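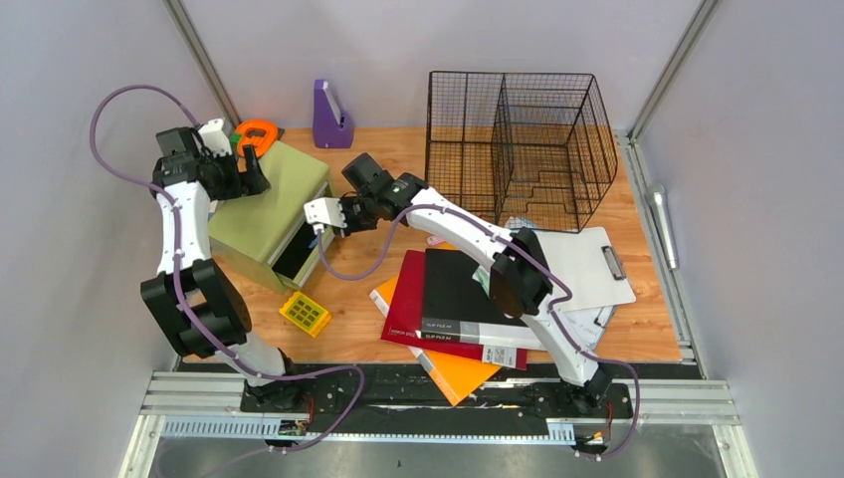 4. Where small things end up

Most of the visits began in the kitchen and stayed there. We had planned to go through the home room by room, starting at the front door, and the visit sheet was laid out that way. It did not last. People took us to the kitchen, put the kettle on, and opened the drawer they thought we had come to see. The sheet was reordered after the April visits and the early returns copied over by hand, so the hall is thinner in the data than it should be.

The sample is 129 households in two towns, Flornden and Greslow. Flornden is older housing, narrow, with cupboards under the stairs and not much else built in. Greslow is mostly post-war flats with a fitted kitchen and a store on the landing, shared in some blocks. Rents differ, ages differ, and we don't try to pull those apart here (see the limits at the end of this section).

By "small things" we mean objects that fit in a closed hand and are kept with no fixed plan for their use. Keys to unknown locks. Spare fuses, foreign coins, buttons in the paper packet they came in, allen keys, curtain hooks, candle ends. Batteries were a problem - new ones have a use, old ones mostly don't, and the two are often kept together. We coded them as one group. Medicines and jewellery left out, also anything the householder asked us not to write down.

4.1 The mixed drawer

Nearly every home had one. The name varied. In Flornden it was "the bits drawer" or just "the drawer", in Greslow more often "the rubbish drawer", said without any sense that the contents were rubbish. It was nearly always the one below the cutlery. Where the kitchen had been refitted, the mixed drawer had moved with it to the same place in the stack, even where the householder said they had meant to do away with it. One had been emptied into a bag for the fitters and tipped back in unsorted. That was told to us as a confession.

What struck us was how good people were at knowing what was in it. Asked to list the contents before opening, most did well on tools and string and badly on paper. Takeaway menus were remembered, guarantee cards never. Items belonging to a person who had left the home, or died, were remembered best of all and usually named first. We had not expected that and the sheet had no box for it. It went in the margin notes, which we have since typed up.

4.2 Furniture with several small drawers

A smaller group kept small things in a piece made for the job, or something close to it: desk-top drawers, sewing chests, workshop units, old card index boxes. Drawer cabinets of this general sort vary a good deal in look and finish and we did not sort them by type; the one in Figure 2 is green. The question was whether having seperate drawers led to separate contents.

It did at first. Householders could nearly always tell us what each drawer had been for when the piece was new to them. Screws, stamps, thread. After that things drift. The lower drawers held to their first use longer than the upper ones, and the top drawer in most cases had become a second mixed drawer, sometimes with the very same goods as the one in the kitchen. Tape, pens, a torch. When we pointed out the overlap people were not much bothered by it. Several said it saved a walk.

Labels made less difference than we thought they would. A labelled drawer with the wrong contents was left alone, label and all. Householders read the label to us and then said what was really in there, and saw nothing odd in it. A visitor or a new partner might be caught out by this, a long-standing member of the home was not. Labels seem to work as a sort of name. The drawer is called "fuses" the way a pub is called the Plough.

4.3 Tins, jars and the windowsill

Tins were commoner in Flornden, jars in Greslow. No firm idea why. Sheds may come into it, as more Flornden homes have one and glass is thought a bad thing to keep in a shed. Laskowska's term for this kind of keeping, "open-ended storage", fits the tins well and the jars less so - you can see into a jar, and people did, and threw things out of them more often.

The windowsill deserves a paper of its own. Things there were waiting: to be mended, posted, given back to next door. The waiting could go on for years. Householders still spoke of the sill as a short stay and grew a bit defensive if asked for how long. We dropped that question.

4.4 Throwing out

Clear-outs were rarely planned. The usual cause was a drawer that would no longer shut. The next was a search for something else, which turned into a sort-out halfway and was often left unfinished. Moving house did less than we had guessed, since small things are packed last and in a hurry, and whole drawers were carried across with a tea towel over the top.

The Kenura diary pages were meant to catch this in more detail. Return was poor. Those who did fill them in tended to record what they threw away and not what they looked at and put back, though the instructions asked for both. We use the pages only as support for what was said on the visits and draw no figures from them.

4.5 Limits

Visits were by agreement, so some tidying before we came must be assumed. A few people said as much. Shared stores in Greslow were not opened unless every household using them had agreed, and few had. Garages not covered. Childrens' rooms not covered either, which loses a great deal, and the follow-up should put that right. The coding list is given in the appendix with the wording used on the doorstep.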